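My landlord sold the building in December and the new owners, an outfit called Hunamska, have introduced an app. I would like to talk about the app.

The app is named Surkel. You use Surkel to pay rent, report leaks and, per the welcome email, "celebrate community." I have lived here 6 years and the community is a man who practices trombone.

My rent was $915. It is still $915, but there is now a "convenience fee" for paying it in the only way I am allowed to pay it.

Ketchup on a plate, orange on the side.

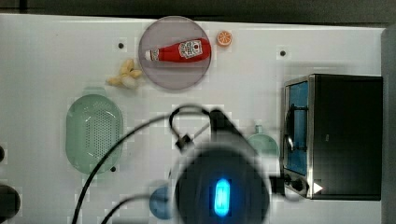
Dinner, after fees.

Anyway, the kitchen faucet drips. Before, I'd knock on a door and Renato Medina would come up with a wrench and tell me about his knees. Now I open a ticket.

Ticket categories: Plumbing (Urgent), Plumbing (Lifestyle). I picked Lifestyle because I didn't want to make a fuss. Lifestyle plumbing has no phone number.
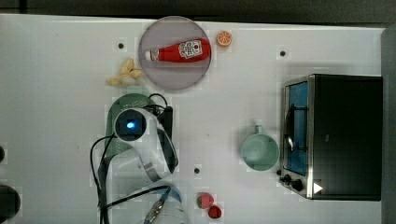 RENTING / PART 2

The ticket was closed at 3 a.m. with the note "resident satisfied." I was asleep, so I suppose that's fair.

Opened another one. This time it wanted a description of at least 600 characters. Have you ever tried to write 600 characters about a drip? I did the sound. I did the history of the sound. I got into my childhood a little.

The reply thanked me for my feedback on the parking situation. I don't have a car.
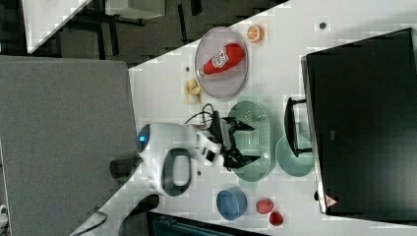 Still life with ketchup.

I also got a badge for opening 2 tickets. It's called Engaged Neighbor. The trombone guy is a Platinum Neighbor, and I'd love to know what's going on in his bathroom.

Went down to Renato's old door to see if he was around. It's a package room now. You need the app to get in.

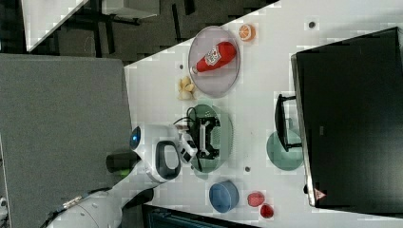

Telma Escobar: we have the same app in my building and the trick is to mark everything as "smell." they come the same day for smell

Telma, I have just filed a ticket about a faucet that smells. Someone is coming between 8 and 6.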